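02/05/2021

Back from the Dekham meeting with a headache and a tote bag I didn't want. The talk was about the community fridge they want to put outside the old Terka building, and whether our block association should sign on. Jade Kowalchuk ran it. She's good at running things, I'll give her that, and she had slides, but I came home with more doubts than I took in.

The pitch goes like this. Stores and bakeries in the neighborhood throw out food that's still fine. Put a fridge on the sidewalk, let the stores fill it, let anyone who's hungry take what they want. No forms, no questions. I like the no forms part. I've stood in enough lines with my mother to know what forms do to a person.

What I don't like is the number on slide two. She says the fridge will "rescue" 900 pounds of food a month. I asked where that came from and she said Matlala, the outfit that picks up from the grocery stores. I asked whether Matlala had weighed it. She said it was a projection. A projection of what? If they count every bag of salad that goes in on a Monday and out to the dumpster three days later, then we've moved the garbage a few blocks and called it charity. 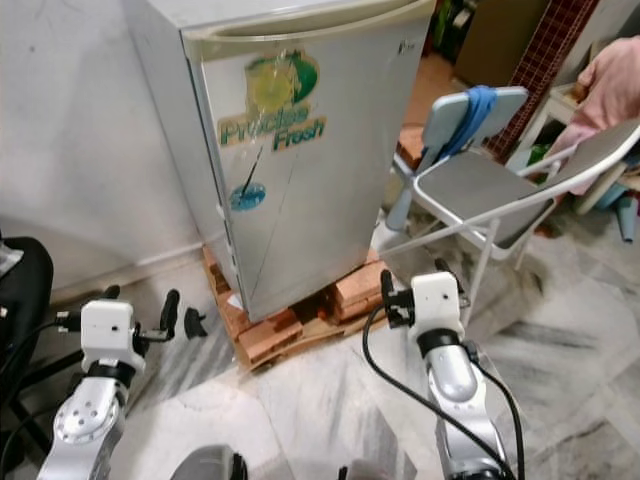

Fridge up on bricks, "Precious Fresh" on the door.

Reshma Shabalala sat next to me and wrote "who cleans it" on her notepad and underlined it twice. She finally asked out loud, and there was a long answer about shared ownership. I've lived in shared apartments. Shared ownership means the milk goes bad and everybody waits. Reshma says the one near her sister's place was lovely for a summer, then the power cord went missing and it sat there until September with a bag of onions in it.

Then the money. They're asking us for $400 toward the electric bill and a little shed roof to keep the rain off. I don't mind the $400 so much. I mind that there was no line on the sheet for next year. When I asked, Jade said the hope was that Seltuletti would come in as a sponsor. Seltuletti makes frozen ravioli. I can see what they get out of it. I'm less sure we need a fridge full of ravioli in a building where half the tenants have a hot plate.

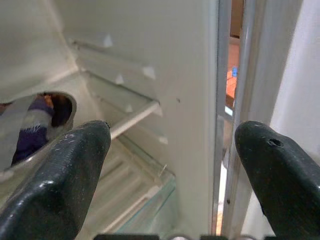

Inside of a white refrigerator, close up.

I should be fair. There were 16 people in that room on a cold night and most of them came straight from work. The woman from the bakery said she bags up rolls at closing every day and hates it, and I believed her more than all the slides. If somebody just drove over at closing and took those rolls to the church, that would be done by tomorrow with no fridge at all. I said so. It got written on the big pad under "other ideas," where things go to die.

The vote got put off. I said I'd look at the sheet again before we meet next, and Reshma is going to call her sister.

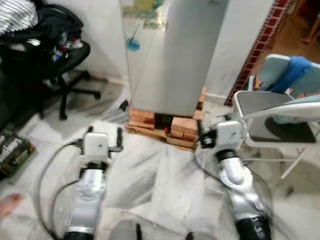

Things to ask Jade before I say yes

Does Matlala weigh what comes back out, or only what goes in? Who pays the electric after the first year? Who has the key to the outlet? Can the bakery start now, without waiting for us?

Also what happens in July. Six hours without power in that heat and I wouldn't feed the chicken to a cat.

Soup for supper, from the leftover squash. Threw out half a bag of spinach while I was at it, so I'm one to talk.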